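Chapter 26
Day Jobs: Giving Invented People Something to Do Before Lunch

In this chapter
Why most imaginary worlds run on unpaid labor
The shift, and what it does to a plot
Bosses
Explaining the work without giving a tour
Exercises

26.1 Who cleans the moon?

Pick up any novel set somewhere that doesn't exist and try to find a person with a job. You'll find captains. You'll find assassins in bulk, along with heirs, smugglers, chosen children and one or two archivists whose duties consist of being interrupted. What you may have trouble finding is anyone who has to be somewhere at a set time, for money, and would prefer to be elsewhere.

This is odd, given who writes the novels. Most people who write fiction do it in the cracks around some other employment, and they know a great deal about it. They know which door sticks and which colleague will start talking if you make eye contact near the sink. Then they sit down in the evening to write about the free city of Murnard, and all of that knowledge gets left in the car.

The result is a city with nine noble houses and no one fixing the roof of any of them. Readers will forgive this for a surprisingly long time. They're generous, and the assassins help. But sooner or later a character eats a bowl of soup, and a reader who has ever been near a kitchen begins to wonder who peeled the turnips, and when they started, and whether they get Sundays.

You don't have to answer those questions on the page. You should probably be able to answer them off it. A writer who knows who peeled the turnips tends to put the soup down in front of the hero a little differently. It may be late. It may be brought by someone whose feet hurt.

26.2 The shift as a clock

Chapter 25 looked at deadlines: bombs, tides, weddings. A shift is a smaller and more dependable version of the same device. It starts, it drags, it ends, and the reader understands without being told that certain things can't be done until it's over.

Consider the opening of "Plornska Station," a story Mabli Lewis wrote as a student and has kindly allowed us to pick apart in public. The main character, Jiang, works the weigh desk at a freight stop on a planet with poor weather. She has had a message that her brother is on the incoming shuttle. She hasn't seen him in years and isn't sure she wants to. Here is how the first draft began:

Jiang stood on the great platform at Plornska, gazing up at the twin suns, and thought about her brother. Her heart was heavy. Would he remember her? Would he forgive her? The shuttle was coming. It was the 28th March by the old calendar, and everything was about to change.

There's nothing criminal in this. The information is all present. But Jiang is standing about with her hands empty, and the only thing she can do with the paragraph is feel at us. The suns are there because science fiction has suns. As for everything being about to change, the reader paid for that and assumed it was included.

Here is the version that went into the final draft:

The queue at the weigh desk was 26 crates long and the man at the front of it wanted to argue about ice. Ice wasn't cargo, he said. Ice was what happened to cargo. Jiang told him that the scale couldn't tell the difference. Behind him the arrivals board turned over, and she read it upside down in the steel of the counter and then had to ask him to repeat his name.

She reads the board backward in the metal because she's at work and can't turn around. She has to ask the man to repeat himself because her mind has left the building. We haven't been told that her heart is heavy. We have been told that she missed a name, and she seems like someone who doesn't usually miss them. The man with the ice is also a gift. He wants something, he's a little bit right, and he's in the way.

Notice too how much world has come in on the bottom of his boots. It's cold outside. Freight is charged by weight. People argue about it, so it must cost enough to be worth arguing over. Lewis never stops to say any of this, and she doesn't mention a sun until page 2, when it gets in somebody's eyes.

26.3 Bosses

Every job comes with at least one person who can make it worse. Beginners tend to write this person as a tyrant, because tyrants are easy to hear in your head. They shout. They have a vein in the forehead. Some of them own a whip, even in settings where you'd expect the whip to have been replaced by paperwork.

Real power at work is mostly quieter and sadder than that. In "Plornska Station" the supervisor is called Plosberg, and his great weapon is that he's reasonable. When Jiang asks to leave the desk for ten minutes, he says of course. He says she should do whatever she thinks is right. Then he looks at the queue, and sighs, and begins to roll up his sleeves, very slowly, like a man about to be operated on. Jiang stays where she is.

An earlier Plosberg refused outright and threatened to have her pay docked. Lewis found that this gave Jiang too easy an exit: any reader would cheer if she walked away from a bully, so she might as well walk. The sighing Plosberg is much harder to leave. He'll cover for her. He'll do it badly, he'll mention it in July, and he'll be so nice about it.

If you're stuck for a boss, try starting with what they're afraid of. A supervisor who is afraid of the head office behaves in one way. A supervisor who is afraid of the staff behaves in quite another, and brings cake. You can set either of them on a moon without changing much except the cake.

26.4 Explaining the work

Sooner or later the reader will need to know how the job is done, at least well enough to follow the part where it goes wrong. The traditional solution is the new hire. A wide-eyed trainee arrives in the first scene, and an older hand walks them through the building saying things like "And this, as you'll soon learn, is the coolant room."

The new hire is a perfectly respectable tool and has been worn smooth with use. If you must have one, let them be bad at listening. Anyone who has trained a new colleague knows that the tour goes in at one ear and that the only fact retained is where the bathroom is. A trainee who has missed the single important sentence about the coolant room is already halfway to being a plot.

There are other ways in. Somebody can do the task wrong and be corrected. Somebody can do it with a hand in a bandage, so that each ordinary motion has to be thought about again. Two people can disagree on the best method, which colleagues will do about anything, up to and including the folding of a cloth. Disagreement is especially useful since both sides have to explain themselves and neither sounds like a brochure.

How much does the reader need? Less than you know, and usually less than you've typed. Lewis wrote 40 pages of notes on interplanetary freight before starting her story: tariffs, pallet sizes, the history of the dockworkers' union, a dispute over hats. She reports that the hats alone took a weekend. What survives in the finished piece is the ice, one line about the union, and the general feeling that Plornska was there before Jiang turned up and will go on weighing things after she leaves. The notes weren't wasted, though she has never forgiven the hats.

One caution. Having found a job for your character, you may fall in love with it. You'll know this has happened when a friend hands back your draft and says they learned a lot. Thank the friend. Then go through and cut every passage in which the work is going well and nobody wants anything – you can keep the best one, for morale.

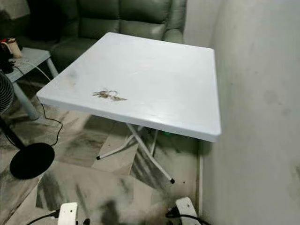 26.5 Exercises

1. Choose a job you have held, preferably one you didn't care for. Move it to a place that doesn't exist. Change the equipment and the weather as much as you like, but leave the annoyances alone. Write the first 40 minutes of a shift. No one may think about the past for longer than a sentence.

2. Your character has received important news and can't leave work. Write the scene without stating the news or naming any feeling. Give the character a customer, patient, pupil or prisoner who has a small, fair complaint.

3. Rewrite exercise 2 from the complainer's side. They have no idea anything is wrong. They just think the service has gone downhill.

4. Write a page in which a boss is kind and it makes matters worse. Keep the sighing to one sigh.

5. Take a story you've already finished, set anywhere, and list every meal, bed, lit lamp and clean shirt in it. Next to each, write who was responsible. If the same name keeps turning up, give that person a scene. If there's no name at all, you have some hiring to do.

A note for groups: exercise 1 goes best read aloud, and tends to run long, as people discover they're still angry about a sandwich counter they left ten years ago. Allow for this. Chapter 27, on money, will assume that everyone has a draft of it in hand.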